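임원 선임 보도자료 작성 및 배포 절차 안내

적용 대상: Zullent 커뮤니케이션실 및 계열사 홍보 담당자
개정일: 2026년 9월 1일

본 안내는 임원의 신규 선임, 승진 및 겸직 발령을 대외에 공표할 때 따라야 할 절차를 정한 것입니다. 지난 3월 배포된 지침 가운데 승인 단계와 첨부 자료에 관한 사항이 변경되었으므로, 기존 서식을 보관 중인 부서는 이를 폐기하고 본 안내에 첨부된 서식을 사용하여 주시기 바랍니다.

1. 사전 확인

초안 작성에 앞서 인사 부서로부터 발령 확인서를 수령합니다. 확인서에는 국문 및 영문 성명, 정식 직함, 발령 일자, 보고 대상자의 직함이 기재되어 있어야 합니다. 구두로 전달받은 직함은 사용하지 않습니다. 계열사 Ivby와 Norar는 직함 체계가 본사와 다르므로 해당 법인의 직제표를 별도로 대조합니다.

선임 대상자가 전 직장과 체결한 계약에 공표 제한 조항이 있는지도 이 단계에서 확인합니다. 제한 기간이 남아 있는 경우 법무 부서의 서면 의견을 받은 후 일정을 정합니다.

2. 제목과 첫 문단

제목은 회사명, 선임 대상자 성명, 직함의 순서로 작성하며 수식어를 넣지 않습니다.

작성 예)
Zullent, 세레나 파체(Serena Pace) 전략기획 총괄 부사장 선임

첫 문단은 두 문장 이내로 하고, 선임 사실과 담당 업무, 보고 체계를 포함합니다. '업계 최고', '독보적인' 등 근거를 제시할 수 없는 표현은 삭제 대상입니다. 외국인 임원의 성명은 처음 나올 때에 한하여 로마자를 괄호 안에 병기합니다.

3. 경력 사항

경력은 최근 직책부터 역순으로 기술합니다. 과거 고객사의 명칭은 해당 회사의 서면 동의가 있는 경우에만 기재할 수 있습니다. 에이전시 출신 임원의 경우 수상 경력은 2건까지 기재하되, 개인 수상과 팀 수상을 구분하여 표기합니다. 학력은 최종 학위만 기재하며 대상자가 원하지 않으면 생략합니다.

4. 인용문

인용문은 선임 대상자와 직속 상급자의 것을 각각 한 건씩 수록합니다. 한 건의 분량은 공백을 포함하여 200자를 넘지 않아야 합니다. 홍보 담당자가 초안을 작성할 수 있으나, 발언자 본인의 승인 회신을 받기 전에는 외부에 전달할 수 없습니다. 승인 이후 문구를 수정한 때에는 조사 하나를 고친 경우라도 다시 승인을 받습니다.

5. 승인

초안은 인사 부서, 법무 부서, 커뮤니케이션실장의 순으로 회람합니다. 회람 문서에는 관리번호를 부여하고, 파일명 끝에 판 번호를 기재합니다. 국외 배포분은 대외협력 담당 스타브로스 차키리스(Stavros Tsakiris)의 검토를 추가로 거칩니다. 각 단계의 검토 의견은 메신저가 아닌 회람 문서에 직접 남겨야 합니다.

6. 첨부 자료

인물 사진은 단색 배경의 상반신 사진을 원칙으로 하며, 촬영자의 이용 허락 범위를 함께 제출합니다. 인물 사진 외의 보조 사진은 한 장까지 첨부할 수 있습니다. 모든 사진에는 한 줄 분량의 설명을 붙이고, 설명 문구에는 사진에서 확인되는 사실만을 적습니다. 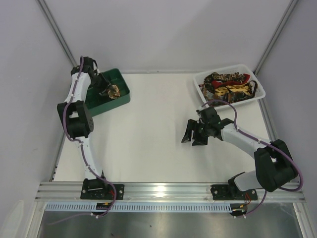
흰색 작업대 앞쪽 양편에 설치된 로봇 팔 2대

7. 배포

배포는 오전 9시를 기준으로 합니다. 배포 대행은 Deligiannis가 담당하며, 현재 등록된 국내외 매체는 109개입니다. 담당자는 배포 전일까지 최종본과 사진 원본, 매체 목록을 대행사에 전달하고 수신 확인을 받아 둡니다. 사내 공지는 대외 배포와 같은 시각에 게시하며, 대상자 본인의 소셜 미디어 게시도 그 이후에 하도록 사전에 안내합니다.

8. 정정

배포 후 성명, 직함 또는 발령 일자의 오류가 확인되면 즉시 정정본을 배포합니다. 정정본의 제목 앞에는 [정정]을 표기하고, 본문 상단에 수정 전후의 문구를 함께 기재합니다. 단순 오탈자는 자사 홈페이지 게시본만 수정하고 수정 이력을 남깁니다.

서식 및 관리번호 부여에 관한 문의는 커뮤니케이션실 문서관리 담당으로 하시기 바랍니다.

첨부 1. 임원 선임 보도자료 표준 서식
첨부 2. 인용문 승인 회신 양식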